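집안일 로봇, 지금 사도 되나요? 아니면 아직 멀었나요
읽는 시간 6분
10월 27일 | 글쓴이 국자든곰

제목 그대로입니다. 요즘 영상 보면 로봇이 빨래 개고 컵 치우고 다 하던데, 저는 그게 우리 집에서도 되는지가 궁금해서 글 올려요. 참고로 저는 개발자 아니고요, 작은 반찬가게를 하는데 집에서도 가게에서도 하루 종일 치우는 게 일인 사람입니다. 손이 하나만 더 있으면 좋겠다는 생각을 진짜 매일 해요.

얼마 전에 Stirnport에서 하는 시연회에 다녀왔어요. Barkbridge라는 데서 Pan이라는 팔 달린 로봇을 보여줬는데, 접시 20장을 건조대에서 꺼내 쌓는 걸 했거든요. 16장까지는 잘 갔습니다. 그다음 접시에서 집게가 테두리를 못 물고 계속 허공을 집더라고요. 직원분이 와서 접시를 살짝 돌려주니까 다시 하긴 했는데, 그 살짝 돌려주는 걸 결국 사람이 해야 하면 저는 그 옆에 서 있어야 하는 거잖아요? 그럼 그냥 제가 쌓죠...

근데 또 마음이 흔들린 게, 속도는 느려도 꾸준하긴 해요. 제가 전화 받고 손님 보고 하는 사이에 조금씩이라도 치워져 있으면 그게 어디예요. 저희 집 식탁만 해도 저녁 되면 냄비 하나에 애 장난감에 충전기까지 한데 올라와 있는데, 그거 제자리로만 보내줘도 저는 큰절합니다.
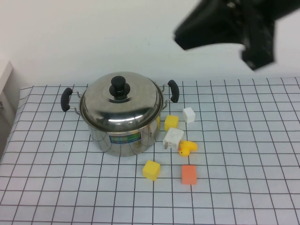 그래서 제가 궁금한 건 접시처럼 똑같은 물건 여러 개 말고, 종류가 제각각인 걸 치우는 일이에요. 냄비는 무겁고 반짝거리고, 장난감은 작고 말랑하고, 충전기는 모양이 애매하고. 사람은 생각도 안 하고 하는데 기계한테는 이게 다 다른 문제라면서요. 써보신 분이나 현장에서 만지시는 분 계시면 솔직한 얘기 좀 부탁드려요. 광고 말고요!

감자전두장
현장에서 만지는 사람입니다. 부품 분류하는 라인에서 로봇 팔 붙여놓고 일한 지 꽤 됐어요. 결론부터 말하면 공장은 됩니다, 집은 아직이에요. 저희 라인은 조명 고정, 상자 위치 고정, 들어오는 부품도 정해져 있어요. 그렇게 다 맞춰줘도 상자가 손가락 한 마디만 틀어지면 멈춥니다. 집에서 누가 냄비를 매번 같은 자리에 놓나요.

그리고 냄비 얘기하셨는데 번쩍거리는 스텐은 진짜 골치예요. 표면에 주변이 다 비치니까 카메라가 거리를 엉뚱하게 잡을 때가 있습니다. 저희도 광나는 부품만 따로 빼서 사람이 합니다.

물티슈한장
윗분 말씀에 반은 동의하고 반은 아닌데요. 고정된 환경에서만 된다는 건 좀 옛날 얘기 같아요. 요즘은 위치를 미리 정해주는 방식 말고, 사람이 조종해서 시범을 잔뜩 보여주고 그걸로 배우게 하잖아요. 저 그쪽 공부하는 학생인데, 말랑한 블록이나 인형 같은 건 자리가 좀 바뀌어도 꽤 잘 집어요. 폼 재질은 살짝 눌려주니까 집게가 비뚤게 들어가도 잡히거든요.

저희 연구실에서는 블록 하나 그릇에 담는 동작을 475번 시범 보인 적이 있어요. 손목 나가는 줄 알았습니다ㅋㅋ 그래도 하고 나니까 그릇을 옆으로 밀어놔도 따라가서 담더라고요. 그거 처음 봤을 때는 좀 감동이었어요.

감자전두장
475번 해서 블록 하나 그릇에 담는 거면 그게 제 말 아닌가요ㅎㅎ 집에 물건이 몇 가진데요. 비꼬는 건 아니고, 시범을 그만큼 보여줄 사람이 집에는 없다는 뜻입니다.

물티슈한장
물건마다 처음부터 다시 하는 건 아니에요. 비슷한 동작끼리는 배운 게 좀 옮겨가요. 다만 얼마나 옮겨가느냐는 저도 자신 있게 말 못 하겠네요. 뚜껑 있는 냄비는 솔직히 저희도 잘 안 돼요. 꼭지 잡고 뚜껑만 드는 건 되는데, 양쪽 손잡이 잡고 통째로 옮기려면 팔이 두 개 필요하고 안에 국이라도 있으면... 상상하기 싫습니다.

양말은왜한짝만
주부 입장에서 한마디 하고 갈게요. 저는 로봇청소기 산 날 바닥에 있는 거 다 주워 올리면서 깨달았어요. 청소기가 일하게 하려고 내가 먼저 일을 하는구나 하고요. 그래도 안 버리고 6년째 써요. 바닥 치우는 습관이 생겨서 집이 깨끗해진 건지 청소기 덕인지는 모르겠는데 아무튼 만족해요. 팔 달린 것도 비슷할 거 같아요. 완벽하진 않아도 거기에 맞춰서 살게 되지 않을까요?

아 근데 충전기 같은 건 로봇이 잡아서 어디로 보내요? 저희 집은 충전기 제자리가 어딘지 가족끼리도 합의가 안 됐어요. 남편은 콘센트 옆이라 하고 저는 서랍이라 하고. 로봇이 누구 말을 들을지 궁금하네요.

국자든곰 (글쓴이)
앗 윗분 댓글 읽고 한참 웃었어요ㅋㅋㅋ 그러네요, 집는 것만 생각했지 어디다 놓는지는 생각을 못 했어요. 저희 가게도 알바가 바뀔 때마다 집게 자리, 국자 자리 새로 알려주는데 그것도 한 달은 걸려요. 로봇이 그걸 알아서 할 리가 없겠네요.

감자전두장님, 스텐이 어렵다는 건 처음 알았습니다. 저희 주방은 죄다 스텐인데 어떡하죠...

감자전두장
무광 용기로 바꾸시거나, 위치 표시를 붙이는 방법도 있긴 해요. 근데 로봇 한 대 때문에 주방을 다 바꾸는 건 저라면 안 합니다. 반찬가게면 차라리 포장 쪽부터 보세요. 용기 규격이 같고 놓는 자리도 정할 수 있으니까 그건 지금도 할 만해요. 뚜껑 닫고 라벨 붙이는 거요.

느린달팽이집
저는 좀 다른 의견인데요. 다들 되냐 안 되냐만 얘기하시는데 느린 걸 얼마나 참을 수 있냐가 더 크다고 봐요. Fonumbridge 쪽 공유주방에 4월부터 팔 로봇 한 대가 들어와 있어서 옆에서 자주 봤거든요. 도마랑 통을 정리하는데 하나 옮기고 멈칫, 또 하나 옮기고 멈칫. 보고 있으면 속 터져요. 근데 퇴근하면서 켜놓고 가는 분은 아주 좋아하시더라고요. 아침에 와보면 되어 있으니까. 같은 기계인데 보는 사람 따라 평이 완전히 갈려요.

글쓴이님은 옆에서 지켜보실 성격이신가요? 그럼 비추입니다ㅎㅎ

물티슈한장
밤에 혼자 켜놓는 건 저는 좀 무서운데요... 유리병 하나 떨어뜨리고 그 위에서 계속 움직이면 어떡해요. 저희는 사람 없으면 전원 내리는 게 규칙이에요.

느린달팽이집
거기는 유리를 아예 안 쓰게 해놨대요. 그래도 걱정되는 건 맞아요. 저도 제 가게였으면 첫 달은 못 켜놨을 듯.

국자든곰 (글쓴이)
저 옆에서 지켜보다가 답답해서 뺏어서 하는 성격입니다. 알바한테도 그래서 혼나요ㅠㅠ

일단 집에 들이는 건 접고, 가게 포장대 쪽만 상담받아 보기로 했어요. Barkbridge에 용기 닫는 작업도 되는지 메일 보냈고 답은 아직이에요. 저희 용기를 가져가서 직접 시켜봐도 되냐고도 물어봤어요. 시연회용 접시 말고 제 물건으로 하는 걸 봐야 믿을 것 같아서요. 답 오면 여기 이어서 쓸게요. 다들 감사해요!

독자 댓글

파김치대장: 저도 그 시연회 갔었는데 제가 볼 때는 접시 끝까지 잘 쌓던데요. 시간대마다 달랐나 봐요. 너무 나쁘게만 보실 건 아닌 듯해요.

창가자리: 빨래 얘기는 왜 없나요. 저는 설거지보다 빨래 개는 게 백배 싫은데. 수건이라도 개주면 바로 삽니다.

모카세잔: 용기 닫는 거 저희도 알아보는 중이에요. 김 서린 뚜껑도 잘 보는지 꼭 물어봐 주세요. 후기 기다릴게요~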